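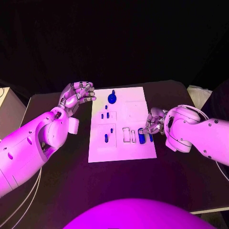 Figure 1. White board on a dark tabletop under magenta-pink light.

3.2 What people call "white"

I went into this part of the study thinking it would be the easy one. Ask somebody the color of a sheet of paper under a pink lamp, and they'll say white, right? Well, mostly! The trouble is that "white" does two jobs in everyday talk. It can mean the color I believe the paper has, or it can mean the color I'm getting at my eye this second, and my first set of instructions (I wrote them in one evening in December, and it shows) never said which one I wanted.

So I ran the naming task again with two wordings. The 328 people who signed up through the Ancombe panel got either "What color is the paper?" or "What color does the paper look right now?" and had 30 seconds to type whatever they liked. Tyson Gosselin and I then sorted the answers separately, and we argued for most of an afternoon over "whitish pink," which I still think belongs with the pinks. 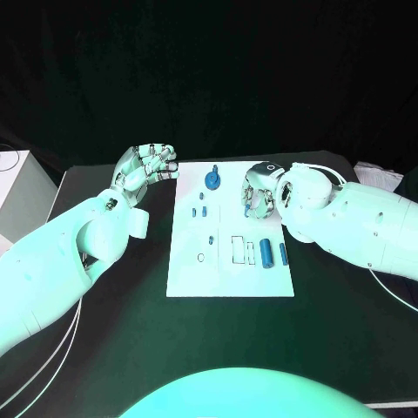

Figure 2. White board with small parts on it, dark curtain behind the table.

Surroundings matter too, and I didn't control them nearly as well as I'd like. A pale thing against a dark background tends to look lighter than the same thing against a pale one, so the Lusuleo room, with its cream walls, is a poor match for the Matsuda room, where the walls are charcoal. I've kept the answers from the two rooms apart in everything that follows. The people who skipped the question or typed a brand of house paint (there were a few, bless them) are left out of the sorting but kept in the appendix.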